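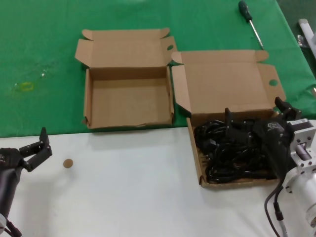
Words by J. Marchetti

The owner of Cerness would like me to know that the deposit is not about money. She says this twice before I have my coat off.

Since August, booking a table at her restaurant in Clomdale has meant handing over your card number and, for parties of 8 or more, $500 up front. Cancel inside two days and it's gone. I asked how that could be about anything but money.

"It's about respect," she said. "We buy fish for you. We call a server in for you. Then it's 7:15 and you're somewhere else eating a burger."

Fair enough, and I've heard the same from other owners in town. But I wondered what happens to the fish when someone cancels and the table gets filled by a walk-in an hour later. Does the first party get its money back?

"We look at it case by case."

How many cases so far?

"I'd have to check." She didn't check.

She did have a number for the no-shows: 284 empty seats last year. I asked how many seats she had filled in the same year, and she said that wasn't how she thought about it. "You feel the empty ones. You don't feel the full ones."

I don't doubt that. I do doubt that a regular from Caltness with a sick kid should be paying for the feeling. When I put this to her she sighed and said people always bring up the sick kid. "If you call, we talk. We're human beings. The website sounds meaner than we are."

Then why not change the website?

"Then everybody has a sick kid."

The menu has gone up too, which she puts down to butter, rent and the dishwasher's raise, in that order. The roast chicken for two is smaller than I remember. She says it is the same bird from the same farm. I had it again after we talked and it was very good, skin like paper, the potatoes underneath soaked in the drippings. I still think it's smaller.

Two tables near the window stayed empty all the time I was there. Were those no-shows?

"Those are held," she said. "Someone might come."

She says she'll look at the policy again in the spring. "If people behave, maybe it goes away." I asked if she knew of a restaurant that had ever dropped a deposit once it had one. She thought for a while and offered me coffee.

Cerness serves dinner from 5:30, last orders at 9. The bar seats don't need a card.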